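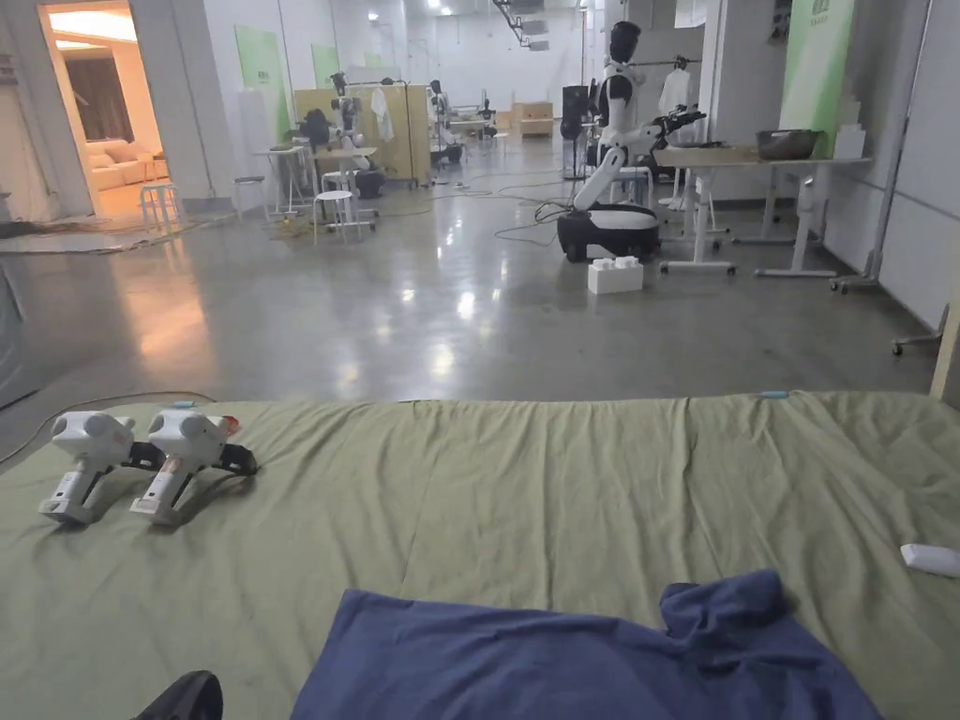

Navy on olive green, all crumpled up.

2020-07-31
by Kanokwan Chareonsuk

So I've been on a T-shirt thing lately. Folding them, I mean, not buying them (okay, I bought two, we'll get to that). It started when I moved apartments in December and my new dresser came with drawers so shallow that my old method, which was basically "smoosh and push," stopped working on day one. I couldn't get the bottom drawer closed without kneeling on it!

My mom folds shirts the way they do in stores, with the arms tucked behind and everything in a perfect rectangle. I love how that looks for as long as it takes me to pull one out from the middle of the stack. Then the whole pile slumps over and I'm back to smooshing. So I went looking for something better and ended up with the stand-up fold, the one where every shirt becomes a little packet and they all line up in the drawer like files.

First thing I learned is that you want a big flat surface. I had been doing this on my bed for months and wondering why my packets came out fat and lopsided. A mattress gives under your hands, so you never get a real crease. A wide table is so much nicer! You can lay the whole shirt out and still have room to park the pile next to you, and you aren't bending over like a shrimp.

Second thing: put a cloth down. On a bare tabletop a jersey shirt slides all over the place, and every time I smoothed one side the other side scooted away from me. With a cloth underneath it stays where you put it. I'm a fan of that olive green, too. My cloth at home is an old beige curtain from my aunt on Limsakul Street, and beige under white shirts is a pain, I can never find the hem. Dark navy on green is easier on the eyes, though I'll admit navy on anything is hard at night under a weak bulb.

And no, I don't iron the cloth. Wrinkles underneath don't seem to bother the shirt much as long as you smooth the shirt itself. I did iron it once and it looked great until the first load of laundry landed on it.

Okay, the fold. I start with the shirt face down, collar away from me, and I run both hands from the middle out to the sides. Then one side comes in toward the center and the sleeve flips back on itself. Same on the other side. Now you've got a long strip. Bring the hem up until it almost meets the collar, leave a small gap, and fold what's left in thirds. If it stands up by itself, you did it right. If it flops, open it up one step and make the thirds tighter.

The crumpled ones are what slow me down. A shirt that comes out of the basket in a ball, one corner sticking up and the rest of it bunched who knows how, can take me longer to spread out than to fold. My trick (stolen from my sister) is to find the shoulder seams first and ignore everything else. Pinch one shoulder in each hand, lift, give it a good shake, and lay it down. Before I did that I'd tug at whatever edge was closest and half the time I was pulling on a sleeve from the inside.

I timed myself last week on a full load. 14 shirts, 12 minutes, and that includes stopping to answer the door. I was pretty proud of that! My old time was, well, I never had an old time, since I used to leave everything in the basket and get dressed out of it.

About the two I bought. They're from Bilar, plain crew necks, a heavier cotton than I usually wear, and they fold like a dream. Thick fabric holds a crease. My thin Kunow tees are the opposite, super soft and I sleep in them constantly, but they melt into a puddle the second I let go. Those I roll now. I used to feel like rolling was cheating and I've gotten over it.

A couple of you asked about the drawer dividers from my last post. They're the Flulletance ones, the stretchy kind with the little rubber feet. I use them across the shallow drawer so the row doesn't tip when it's half empty. They work okay. One has already lost a foot, so I stuck a bit of felt on there.

Next up is fitted sheets, which I have put off for my entire adult life. If you have a way that works with deep pockets, please leave it in the comments, I'm begging. I've got the king size set and I can't reach both corners at once.

Contact: Kanokwan Chareonsuk, P.O. Box 1214 | © 2020 All rights reserved | Back to top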